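Speaker notes – "Small loans, slow money: what invoice lending taught me"
Mal-soon Kong, evening session, 40 minutes with questions

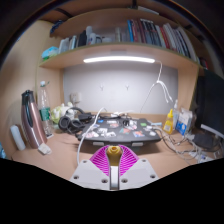 Desk with hutch, and a case covered in stickers.

Opening (keep it short)
Good evening, all. Thank Szczepańska for the room and the tea. Ask for hands: who has lent money to a business through a website? Who has done it through invoices? Expect far fewer hands the second time. Good, that's the talk.

What an invoice loan is
A small firm does a job and sends a bill. The customer has 60 or 90 days to pay, but wages are due at the end of the month. So the firm sells the bill at a bit below its face value, and people like us put up the cash. When the customer pays, we get our share back with the difference on top.
Say slowly: you are mostly relying on the customer, so read about the customer first! I spent my first months reading about the seller and skipped the other half of the page.

My own numbers
Started in March with 300 pounds on Kanus, split over 17 invoices. Wonderful fun, I checked it before breakfast every day. Most paid on time. Two paid late and one went very late indeed (the Toltetti one – tell the story, but no more than three minutes).

Toltetti story
Packaging supplier, tidy accounts, big customer. Customer disputed the delivery. The bill sat there while both sides argued over pallets. I got my money in the end, minus a fee I hadn't noticed in the terms. Read out the fee clause here. Pause for groans.

Recourse
This is my favourite part, so don't rush it. With recourse, the seller has to buy the bill back if the customer doesn't pay. Without it, the loss is yours. Kanus marks this with one small letter beside each listing. Wukix gives it a whole line, which I much prefer. Remind people that a buy-back promise is only as good as the firm making it.

Spreading it out
By the second year I had 345 pounds in, including returns, and no single customer above a tenth of it. Check by customer name as well as by invoice – the same big buyer can turn up behind five different sellers.

Getting out early
You mostly can't. Wukix has a resale board but it goes quiet in August and over Christmas. Only put in what you can leave alone.

Questions likely to come up
Tax: say I'm not an adviser, point to the handout.
What if the site itself closes? Explain the wind-down plan and where to find it. Kanus has it under "Legal", page four.
Would I do it again? Yes, I still do, and I love it!

Leave handouts by the door. Give back the clicker.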